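Dishwasher leaves white film on colored plates

Posted by Feltside

We moved to a house with well water and now all our plates come out with a chalky film. Machine is a Bastos, 4 years old. I use tablets. The glasses are bad too but the plates bother me more. Is it the water or the machine?

bastos_owner

Mine did that. Buy better tablets.

Hunon

Most likely the water. Wipe a plate with white vinegar. If the film comes off, it's minerals. If it stays, the glaze is etched and you can't fix that. Fill the rinse aid, check the salt if your model takes it, and clean the filter. Hot cycle, no overloading.

Wilusano
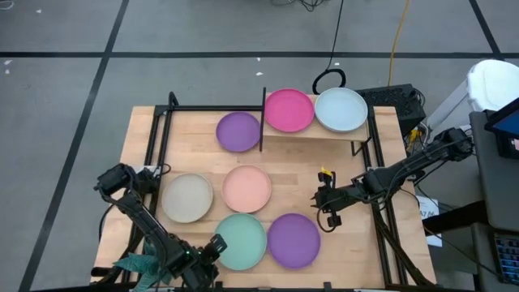
Agree with the vinegar test. Matte plates like the pink and light blue ones up on the shelf are the kind I'd wash by hand until you get the water tested. Our hardness test kit has two strips in it and one was enough. We ended up putting in a softener and the film stopped after that.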